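A wander round the Halvorsen open day

May 30, 2025

I'd been meaning to go to the Halvorsen open day for years and always managed to miss it, so when I saw the poster in the library I put it straight in the diary. For anyone who doesn't know the place, Halvorsen is the old mill down by the river at Zandon, and these days it does laundry and garment care for hotels and theatres. I know, I know, a laundry. But I love this sort of thing, and entry was free, and there was cake!

Parking was in the field across the road (take boots if it's rained, mine will never be the same). You sign in at the gatehouse, get a sticker and a pair of those orange ear plugs on a string, and then you're put into a group. I was visitor 423, which I was rather pleased with as it wasn't even lunchtime. Our guide had worked there since leaving school and talked very fast, so I may have some of this a bit wrong.

We started in the sorting room, where the bags come down a chute and everything gets split by colour and cloth. It smells of other people's holidays. Then through a set of rubber curtains to the wash hall, and oh, the heat. There are 3 long tunnel washers, and the sheets go in at one end and come out at the other in a great squashed cake. A lady in our group asked what the oddest thing they'd found in a pillowcase was and the answer was a full set of bagpipes. I'm still thinking about that.

My favourite part was the pressing floor upstairs. They still have one of the old steam presses, a huge green thing with a foot pedal, and it's used for theatre costumes where the pleats have to be done by hand. We watched a man do the front of a dress shirt in less time than it takes me to find the plug for my iron. He told us to do the collar first, always, from the points inwards. I've been doing it wrong my whole life.

After that comes finishing, where shirts and jackets get hung, checked and tagged. The rail overhead holds 1,024 garments when it's full and it creeps along at walking pace, so you're forever ducking out of the way of somebody's dinner jacket. 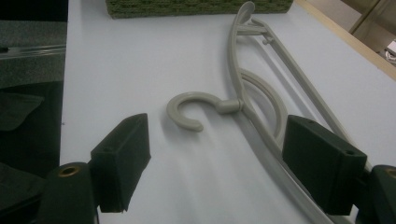
A pale grey plastic hanger, hook and all.

I do have opinions on hangers. Wire ones leave those horrid little peaks in the shoulders of a jumper, and wooden ones are lovely but take up half the wardrobe, so I've mostly ended up with plastic at home. The guide's tip for knitwear was not to hang it at all but to fold it over the bar, arms and all. I tried it when I got in and it works a treat.

Tea was in the canteen, 1980s lino and all. Two pounds for a mug and a slice of lemon drizzle, money to the air ambulance. There was a small display about the mill's early days, with wage books from when it had 400 people on the payroll, and I could have stood there another hour with those. The handwriting is gorgeous.

Next door to the canteen Plulex had a stall selling stain remover bars, and I came away with two. The one I tried on a beetroot splash has done a decent job so far. The loos are up a flight of stairs, and the lift was out of order when I went, so it's worth ringing ahead if steps are a problem. Bus stop is right outside the gate.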